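Fixing a Dropped Grip on Glossy Bags with a Two-Arm Cell

This page covers a fault we chased on a bag-packing cell: the gripper reports a closed grip, the arm lifts, and the item slides out partway to the shopping bag. It applies to two-finger parallel grippers driven by the Zarance controller, firmware branch 2. Other controllers name the parameters differently.

Symptoms

The log shows GRIP_OK at closure and no fault until the place step, where the finger gap reads zero. On our cell the drop rate climbed over a week. By Wednesday we had 40 drops logged out of 2,187 picks, nearly all on candy and snack packets with a slick wrapper. Rigid boxes were not affected.

Step 1. Check where the fingers land

Stop the cell and switch to manual mode. Jog the arm to a normal pick and close the gripper at reduced speed. Look at how much wrapper is between the fingers. A pinch on the sealed end alone holds the film and none of the contents, and the weight then hangs or tips from a thin fold. 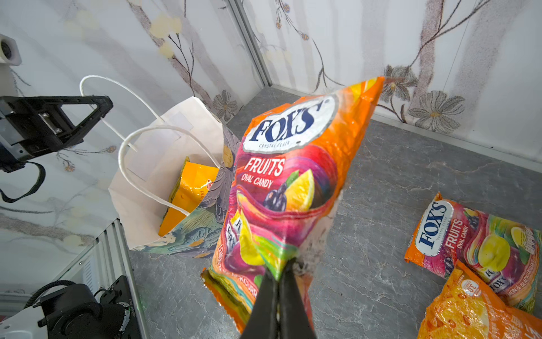 Low pinch on a Fox's candy bag, held upright beside the paper bag.

If the pinch is low, raise the pick point in the item profile. Do not raise the closing force yet. More force on a thin fold can split the film, and candy on the floor of the cell means a full cleanout before restart.

Step 2. Read the motor current at closure

Open the Zarance trace view and plot current against finger gap. A good grip gives one sharp rise. Ours had a slow ramp with a flat section in the middle, meaning the fingers were slipping on the film as they closed. The stock threshold accepted the flat section as contact.

Set the contact check to wait until current has held steady for 800 ms. This costs cycle time - we accepted that.

Step 3. Inspect the finger pads

Remove power at the isolator before putting a hand in the cell. Both arms must be locked out. The second arm does not know you are there, and the pause button on the Tundgate panel stops motion only, it does not remove drive power.

Wipe the pads with a dry cloth and look for polished areas. Ours were worn smooth at the tips. Octavian Bogdan replaced them with the softer Sugawara pads and the slow ramp went away.

Step 4. Retest the handle grasp

Pad changes shift the finger zero, so repeat the handle test before going back to production. Rope handles are thin, and a small zero error leaves them loose between closed fingers.
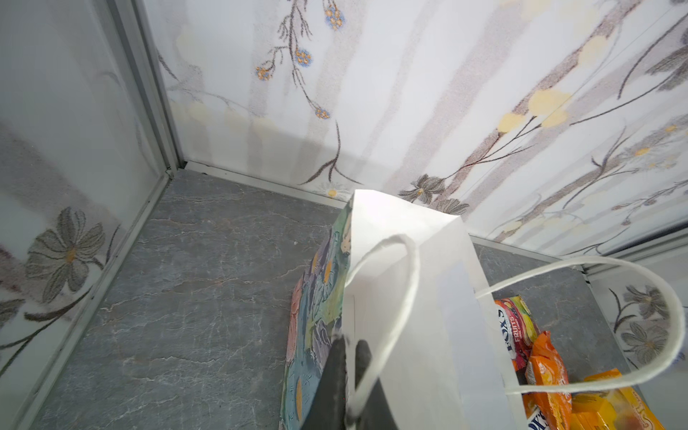

Fingers closed on one handle of the white bag. The other handle loops out to the right.

Watch the free handle when you move the bag. A wide loop can catch a finger or a packet on the floor. Keep the lift slow until it clears, and add a stop condition for unexpected side load.

Step 5. Restore and record

Rezero both grippers, save the profile under a new name and run a short batch at reduced speed. Keep the old profile. The Piter log viewer can overlay the two current traces, and the flat section is easy to spot if it comes back.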